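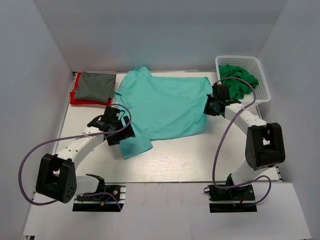

Have you ever pulled a T-shirt out of the laundry and wondered why it looks like an old paper bag somebody sat on? Wrinkles are a funny thing, and folding is the oldest way people have of keeping them under control. Every shirt that ends up in a tidy stack has to start out the way the teal one does, spread flat on a table with its collar pointing away from you and its hem pointing toward your tummy. It still has soft creases in it, and one bottom corner droops, and that's all right! A shirt doesn't have to be perfect before you begin. Look over at the gray bundle in the corner, sitting on its flat red cloth, and you'll see what a folded garment looks like when it has become a nice neat rectangle.

WHAT IS A WRINKLE, ANYWAY?

Cloth is made of threads, and threads are made of fibers, which are tiny hairs twisted together. If you pull a bit of fluff off a cotton ball and roll it between your fingers, you have made something very much like a thread (a weak one, but still). In a T-shirt the thread is knitted into rows and rows of little loops, all holding on to their neighbors. Stretch your sleeve and you can feel the loops open up. Let go and they slide back again.

Now, inside a cotton fiber there are even smaller parts, much too small to see, that hold on to each other like children holding hands in a line. When the cotton gets wet or warm, some of them let go. If the shirt is lying in a heap while it dries, they take hold again in whatever bent shape they happen to be in. There's your wrinkle. It will stay there until you add some water or heat and smooth the shirt out, and that is just what a steam iron does (irons are for grown-ups, please).

So a garment crumpled up in a basket, like the green one bulging over the rim of the white basket at the back, is getting lots of little bends pressed into it. The longer it stays scrunched, and the more clothes are piled on top, the harder the bends are to shake out.

WHY DOES FOLDING HELP?

You might say, "But a fold is a bend too!" and you'd be quite right. A folded shirt does have creases. But there are only a few of them, they are straight, and you get to choose where they go. A crumpled shirt has creases running every which way.

Folding also saves a great deal of room. Cloth that is all bunched up has air trapped in it, in pockets and puffs. Smooth it flat and most of the air goes out. You can try this at home with one drawer: stuff your shirts in any old way and see whether the drawer closes, then take them all out, fold them, and try again.

LET'S FOLD A SHIRT

Find a clean table or a made bed. The floor will do if you have swept it.

1. Lay the shirt down on its front, with the collar far away from you. Pull the sleeves out to the sides like airplane wings.

2. Smooth it with flat hands, starting in the middle and going out to the edges. Go slowly. Tug the bottom corners straight if they have wandered off.

3. Take the right side, at the shoulder and at the hem, and fold it in to the middle. The sleeve comes along for the ride, so fold it back on itself until it lies inside the edge.

4. Do the same on the left. Now you have a long, narrow shape with the collar at the top.

5. Bring the hem up to meet the collar, and press gently. Fold it once more if your drawer is small.

Turn it over, and you have a rectangle with the front of the shirt on top! If yours is more of a potato, shake it open and have another go. Sleeves are the trickiest part for most people, as they love to slip out just when you think you've finished.

SOMETHING TO TRY

Take two old cotton T-shirts (ask first!). Wet them both and squeeze them out. Roll one into a ball and leave it in a bowl, and lay the other flat on a towel. The one in the ball will take much longer to dry, maybe a couple of days, so be patient and peek at it now and then. When both are dry, put them side by side. Which would you want to wear to a party? Afterward, sprinkle the wrinkled one with water, smooth it with your hands, and let it dry flat to see how many of the bends will go away.

Then try a shirt made of polyester, if you have one. Its fibers don't soak up much water, and you may find it comes out a good deal smoother. Look at the little label inside the collar or down the side seam to find out what a shirt is made from.

3 COMMENTS

mossyboots: My daughter did the wet T-shirt ball and forgot it under the sink. We do not recommend this part. She folds her own pajamas now though!

Room 5 readers: We liked the airplane wings. Our question is do socks count as folding if you roll them?

teacup_gran: I was taught to fold the sleeves in first and then the sides. It comes out the same size.

MORE FROM THE EDARORA HOUSE & HOME SHELF

Why Do Towels Get Scratchy?
Where Does Dryer Lint Come From?
How a Zipper Holds On
Buttons, Snaps and Hooks
What Soap Does to Dirt

Contact Edarora | Copyright Edarora Pages for Children | Back to top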